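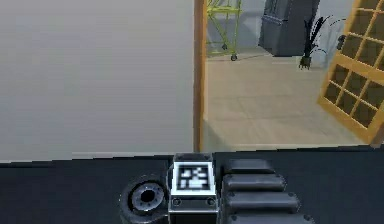 Open doorway between two rooms, with a plain pale grey wall to the left.

Spare room

A spare room (also guest room, visitors' room or, in the Wogan district, "the kept room") is a bedroom in a private home that has no regular sleeper. It is one of the most adaptable rooms in domestic architecture and has a surprisingly rich social history, taking in hospitality, inheritance, sewing, convalescence and the storage of jam.

Origins

Early farmhouses rarely had a room to spare. Travellers slept by the kitchen fire or shared a bed with the children, and a household that could shut a door on an unused bed was doing very well indeed. In Wogan the change came with the wool money, when farmers began adding a small room off the back verandah for shearers' cooks, visiting preachers and relatives who had missed the coach. Many of these additions survive, and they are wonderful things: low ceilings, a single sash window and a floor that slopes towards the yard.

The historian Senyo Dankwa traced the custom through household account books in his study The Kept Room, a marvellous piece of detective work. He found that linen for visitors was listed separately from family linen, and that the good blankets were aired every April whether or not anyone was expected.

Furnishing 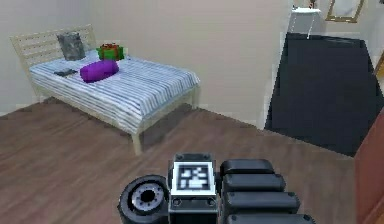

Guest beds have always followed a slightly different fashion from family beds. The iron bedstead held on in spare rooms long after it had vanished elsewhere, and feather mattresses lasted longer still. Singles with slatted wooden headboards are a later favourite, light to shift and easy to dust. Dressing the bed is an art of its own, and a purple bolster laid crosswise on striped bedding, with a pillow stood up against the headboard, belongs to the cheerful end of it. Makers in Julberg were known for bolsters stuffed with horsehair, which were famously firm and are now keenly collected. A washstand, a hook on the door and a chair for the suitcase completed the older arrangement.

Regional customs

In Fedard a guest is given the key to the room on arrival and leaves it under the pillow on departure. Arkska households keep a visitors' book beside the bed, and the finest of these run for 70 years or more, full of weather reports, recipes and complaints about the rooster.
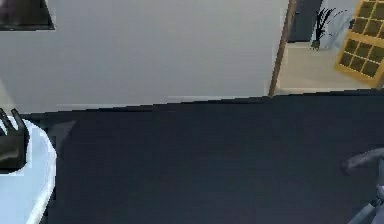 Light grey wall meeting the threshold of an open doorway.

Modern use

Smaller houses have made the single-purpose spare room less common, and most now double as a study, sewing room or music room.

See also: Box room; Sleepout; Sofa bed

Last edited 28 Nov 2022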